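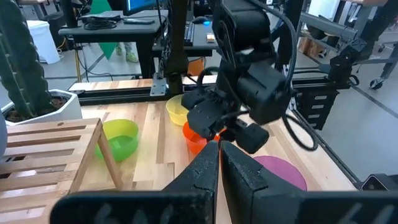 clest_rig wrote:
Finished the frame-dropping runs on our two-arm bowl and cup task. Same policy and same 3233 demos each time, the only change is whether training gets the left wrist stream. Without it we lose 3 points of success overall, a lot less than I expected. My guess is that the left wrist often sees the other gripper too, like over the orange bowl there, so much of what it gives you overlaps with the head view.

Kivberg wrote:
How many eval trials? 3 points could be noise.

clest_rig wrote:
515 per condition. I agree it's thin.

droted77 wrote:
I don't buy the overlap idea. Overlap matters when the arms are far from the object. Close in, the wrist view is the only one that shows the gap between the fingers. Split your results by object pose and I bet tipped cups fall apart. 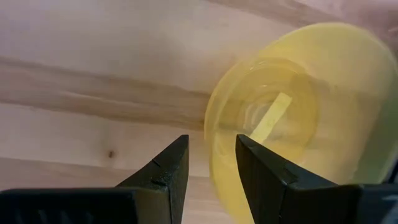 Upright cups you can grab from the head view alone. Blur is a separate problem - we threw out blurry wrist frames at Drotedside and it made things worse.

clest_rig wrote:
I can split by pose, the labels are there. We kept the blurry ones. Training was 2340 steps past the Campbell baseline for both, so that part is matched.

Kivberg wrote:
What does the head camera get?

clest_rig wrote:

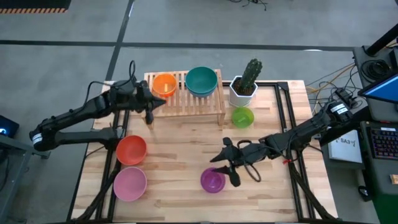 Head view, both arms over the table, Clestcombe setup

Kivberg wrote:
OK, that covers more than I thought. I'd still rerun with new seeds before saying anything about the wrist.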